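Holtitside, 2021-11-03

Kustitz robotics group shares its results on picking up books with a wrist camera and very little else

I've been asked to write this one myself, which my colleagues may come to regret, but I'm Shoaib Kazmi, I run the manipulation work at Kustitz, and I'm very pleased to say that our Olley method is finished and out in the open as of today!

Olley is a way of teaching a robot arm to take the top item off a small pile without dragging the rest along with it. Books are our favourite test (everyone in the group has a shelf they can spare, and the covers are wonderfully awkward). A book lying flat gives a gripper almost nothing to hold, and when there's a second book underneath, the arm has to work out which edge belongs to which. People do this by feel and a quick glance. Our arm does it with one small camera on the wrist and a model trained on 2,000 short demonstrations, all of them done by hand by members of the group.

The part I'm proudest of is what we call edge ownership. Before the fingers close, the model has to say which book each visible edge goes with, and if it isn't sure it moves the wrist a little and looks again. Sawsan Farah came up with that second look last February, and it made a bigger difference than anything else we tried that year. We allow up to 3 looks per pick. More than that and the arm just dithers, which is funny to watch once.

For the final trials we ran 300 picks using books the model had never been trained on. We've put every one of those runs in the release, failures included, along with the written protocol. I'd much sooner people saw where it goes wrong. Thin paperbacks are still a nuisance, and so are glossy covers under a bright lamp.

We've also had a lot of help from Mughal, our partners on the data side, who checked the labels and sent plenty back to us with polite little notes. They'll be hosting the full set, and the first 100 demonstrations can be had straight away without filling in a form. The rest needs a short request, mostly so that we know who to write to when we fix something.

What's next? Sawsan wants to try magazines, I want to try trays, and we'll probably end up doing both badly for a while before we do either well. If you work on grasping and fancy trying Olley on your own arm, please do get in touch with us at the Holtitside lab. We answer everything, if slowly, and we're glad to have visitors.

Edge ownership gets hardest when covers are busy, and we chose plenty of busy ones. Printed lines can look a lot like real edges to a camera that close. A red book with a white stripe across its cover, set on top of a blue one that has a slanting border of its own, gives the model several straight lines to sort through, and the grid on the tablecloth adds plenty more. The pale band of pages along the lower book is the sort of clue we want it to learn from. Press questions can come to me, and anything on the training code should go to Sawsan.
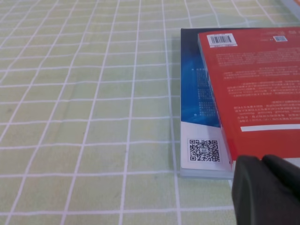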